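Notes from the Paper Folding Project at the Nandside Robotics Club

The spring term of the Nandside Robotics Club has passed its midpoint, and I have been asked by several parents and former members to report on the progress of our student project. I am pleased to do so in this space, although the views expressed are my own and the club publishes its own bulletin in April.

Members were invited last autumn to propose a task for two arms working together. The proposal selected came from Tamunoemi Oyewole, a second-year student, who suggested paper folding. Her written case was brief. Paper is inexpensive, a failed attempt may be discarded without regret, and a single sheet requires one hand to hold while the other makes the crease. The group adopted the name Hutau for the project and began work shortly afterward.

Each session follows the same order. One student operates the arms, a second keeps the written log, and the others prepare sheets at the back of the table, where the scissors and the purple and teal paper are kept. Roles change after 25 attempts. The log now contains 1102 entries, of which 206 were marked as acceptable folds under the standard the students agreed upon among themselves.
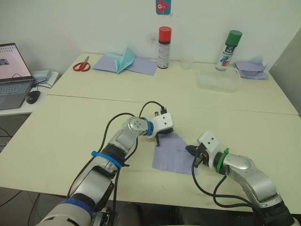

That standard has been the subject of considerable discussion. The first version required only that the two edges meet. Members from the Radwan group, who joined us in the winter, argued that a fold should also remain in place after both grippers have released the sheet, and the rule was amended accordingly. The rate of acceptable folds fell at once, and there was some disappointment - but the older entries have been left as they were, with a note in the margin.

Cable management has also taken more time than expected. The cable ties are now checked before every session, and a member signs for the inspection.

The club will present its work at the Eltska student meeting, where each team is allotted four minutes at the table. Tamunoemi will operate the arms. Students who wish to attend should return their permission forms to the club office before the end of the month, and those traveling by their own means should indicate this on the second page.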